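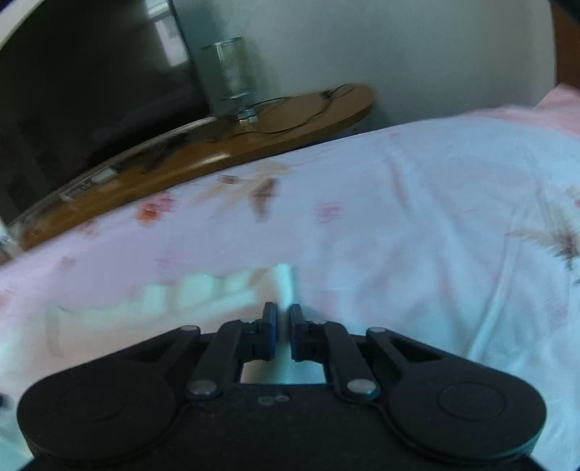
4. Changing and Making Up the Bed

This section applies to all furnished rooms managed by Noltero. Residents are asked to read it before the first change of linen and to keep it with the room inventory.

4.1 Before you begin

Each room is issued with one fitted sheet, one flat sheet, two pillowcases and one light cover. Patterns differ between rooms. Floral and plain sheets may be used together, but ruffled covers and pillowcases must be returned to the room to which they were issued.

Wash your hands and remove rings or bracelets that could catch on the fabric. Clear the bedside table if you need space for the pillows.

4.2 Removing used linen

1. Take off the cover and fold it in half, with any ruffled edge on the outside.
2. Remove the pillowcases by holding the closed end and shaking the pillow out.
3. Lift each corner of the mattress and release the fitted sheet. Do not pull the sheet from the middle.
4. Check the bedding for small personal items before placing it in the linen bag.

Note: The linen bag must be closed before it is taken downstairs. Bags left open in the corridor will not be collected.

4.3 Making up the bed

1. Fit the bottom sheet at the two head corners first, then at the foot.
2. Smooth the sheet with the flat of the hand, working from the centre outwards.
3. Lay the flat sheet with the printed side facing down, so that the pattern shows when the top is turned back.
4. Tuck in the foot and both sides.
5. Spread the cover over the bed. Where the cover has a ruffle, lift the cloth just below the gathered edge and draw it gently into line.
6. Put on the pillowcases and place the pillows at the head of the bed.

Caution: Do not tug at a scalloped or ruffled trim. The stitching is light and may come away from the main cloth. Trims must not be ironed flat.

4.4 Washing

Pale covers are to be washed separately at a low temperature, without bleach. Drying on a line is preferred. If a tumble dryer is used, select the gentle setting and remove the linen promptly.

4.5 Damaged or missing items

Tears, stains and loose trims should be reported to Marianna Zawadzka at the linen office, extension 647, within 14 days of issue. Please give the room number and describe the item. Replacement linen is requested on form 2297, available at reception. Residents should not attempt repairs themselves.

Section last revised: May 1, 2024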